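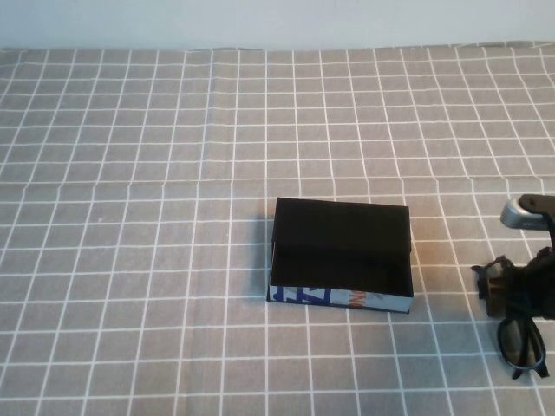

We've now recorded 16 people who worked at the old Voltetti ice cream works, and I'm very pleased to be writing to you with more to show than last time. When I sent the November report we had a recorder, a list of phone numbers and a lot of hope! We've settled into a way of doing things since then. People come in, we make tea, and they sit down at the table with the grey tablecloth, the one with the thin white lines in squares, which takes the clatter out of cups and elbows. It has a crease running across it and I keep meaning to bring my iron in.

The talks themselves have been a joy. I'd planned on forty minutes each and hardly any have come in under an hour. The van drivers are the worst for this (or the best, depending on whether you're the one typing it up). They each had their own round and they can still do it street by street, with the names of the dogs. The women from the wafer room remember the heat more than anything, and the forewoman who let them prop the yard door open with a sugar sack. Two sisters who packed lollies on opposite shifts disagreed so strongly over when the second freezer was put in that I've kept both versions and made a note of it.

**Typing up**

13 of the recordings are now typed up and checked. Uyên Huỳnh has done the lion's share and she is far quicker than me, and much better at hearing what someone has said with a biscuit in their mouth. Each person gets their typed copy in the post with a form, and they can cross out anything they'd like left out. Most have crossed out nothing. One man took out a whole page on a former manager and then rang me up to tell me the story again with extra bits, which I have not written down.

The last three are slower going. One was done in a front room on Fillach Road with a budgie going throughout, and I should have asked to move the cage but felt rude.

**Photos and papers**

This part has grown much more than I expected. People turn up with carrier bags - wage slips, a works outing menu, a paper hat, a whole ledger of flavours tried and dropped (there was a celery one). I scan things while they wait if I can, so that nothing has to be left with us. Where someone does want to leave things, they get a receipt and it all goes in the metal cupboard. I'd like to talk to you about what happens to the originals in the long run. The library in Pulcombe has said it would take paper but not objects, and we have been promised a set of cone moulds and half a van door.

**Money**

We've spent £3,394 up to the end of August 2018, and there is £2,452 left. The recorder and the two microphones were the big items, then travel, postage and the scanner. Tea and cake came out of my own pocket and I'm happy for it to stay there. I did go over on postage, as I hadn't thought about sending return envelopes, and I've covered that from the printing line with your say-so on the phone. The receipts are in the folder I'm sending separately.

**What hasn't gone well**

The school sessions haven't happened. I had a teacher lined up, she moved to a new job, and I was slow to find out who had taken over. I've now got a name and a date to go in for a chat. I also said I'd have the map of the van rounds ready by now and it is still in pencil on my dining room wall. Jin, the printers, have given me a price for a folded version and it fits the budget if we stick to two colours.

We have had trouble finding anyone from the office side, too. Almost everybody so far was on the factory floor or the vans, and I'd love to hear from the people who did the orders and the wages. I've put a card up in the chemist's and asked everyone we've already recorded to have a think.

**Next**

I'd like to get the last three typed, finish the map and get into the school. After that comes the listening afternoon, when we play clips and people can look through the scans. You'd be very welcome at that, and if you have any ideas for what to do with half a van door please ring me!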